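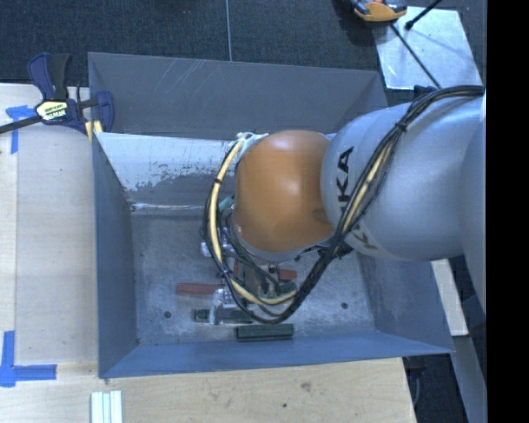

Cleaning a synth you bought used. Do it before you plug it into anything good. Mine was a Zellis four-voice, came out of a basement in Hondcombe, smelled like it too. Clear a table first, a real one, with room for the lid to lie flat next to the body. Put the screws in a muffin tin in the order they come out. Cables are the thing people rush. Mark both ends of every ribbon with tape before you pull it, and when they go back in, strap the run down along something solid and leave a loose loop where it has to bend. A ribbon pulled tight across a hinge will crack sooner or later.

Keys
Sticky keys are mostly soda and dust. Pull the keybed if you can, 3 screws on mine plus two hidden under the felt. Warm water and a drop of dish soap for the plastic keys, ONLY the plastic, nothing with a contact on it. Dry them overnight on a towel. Not by the heater, they warp. Volker Kettler does his in a mesh laundry bag in the sink and says he's never lost one. I lost one. Check the drain.

Rubber contacts - the little strips with the black dots. Lint free cloth, dry. If a note still plays too loud or not at all, a tiny bit of isopropyl on the circuit board side, let it dry, try again. Don't scrub the black dots, the carbon comes off and then your buying a new strip.

Scratchy sliders and knobs
Use a cleaner that says it's safe for faders. The general purpose stuff strips out the grease and the slider goes from smooth to gritty in a week. Short squirt, work it end to end twenty times, wait, once more if it needs it. Power off and unplugged the whole time obviously.

Knob caps pull straight up. If they won't, run a shoelace under the cap and lift both ends. No screwdrivers, you'll dent the panel and see that dent every day for the rest of your life.

Yellowed case
I leave it. Reinhold Nolte swears by peroxide cream and plastic wrap in the sun and his did come out whiter, also blotchy on one side. Up to you. Sticker goo comes off with cooking oil, leave ten minutes, wipe, then soap.

Battery
Older boards have a coin cell or a soldered one holding your patches. Back up the sounds before you touch it. Write the date on the new battery in marker. I did mine in April and wrote only "April", so that's useless to me now. If it has leaked, white vinegar on a cotton swab for alkaline crud, then isopropyl, and look close at the traces underneath. Anything with a mains power supply in it, stay away from that corner of the case. Pay someone.

Hum
Try a different outlet. Then a different cable. Then unplug the laptop charger, it's the laptop charger half the time. I spent an entire evening swapping leads on a Janssen mixer and it was the lamp dimmer.

Keeping it clean
Cover it. A pillowcase split down one side works fine on a small keyboard, an old fitted sheet on a bigger one. Soft paintbrush between the knobs when you dust. No furniture spray, it gets into the sliders. Keep humidity somewhere near 55 percent or under if you've got a meter, and don't store it on a concrete floor.

Drinks go on a seperate table, lower than the keyboard. House rule here since the Disia drum box got a full cup of coffee. It still works except the clap.

Putting it back together - all screws in loose first, then tighten. Power it up with the lid resting on and test every key before you close it. I always forget one ribbon.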